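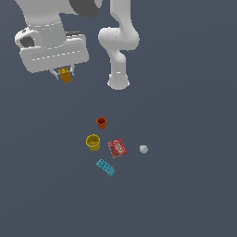 Ticket 1071 — Arm lets go of parts early in the simulated cell
Opened by: Osamu Fukuda
Cell: Lindari, simulation
Status: waiting for confirmation

Problem
The arm picks a small part and lifts it, but on the way to the drop point the part slides out of the fingers. It happens with the speckled yellow-orange piece and with the light blue block. I did not see it with the red box. The same program was running well before the Skilenach update in May.

Log
09:10 Ran the pick sequence 26 times with the standard layout, cups and ball included. The yellow-orange piece fell 4 times, always after the wrist starts to turn.

09:45 Lowered the arm speed by half. Same result, so I put the speed back.

10:30 Compared the gripper settings with the backup from Maruyama. The closing force is equal. The finger friction is different: the update has put it back to the default value. I am not sure if this is the only change.

11:15 Copied the friction value from the backup and restarted the cell. Please note that a reload of the layout is not enough — the old value stays until the full restart.

11:40 Ran the sequence again, the same number of picks. No drops with the yellow-orange piece. The blue block fell 2 times.

13:05 Moved the grasp point of the blue block closer to its middle. I started a longer run and will add the result here.

Question for Lavness support
Does the update reset other contact values also? If there is a list, please attach it to this ticket. Until then I keep the backup file loaded.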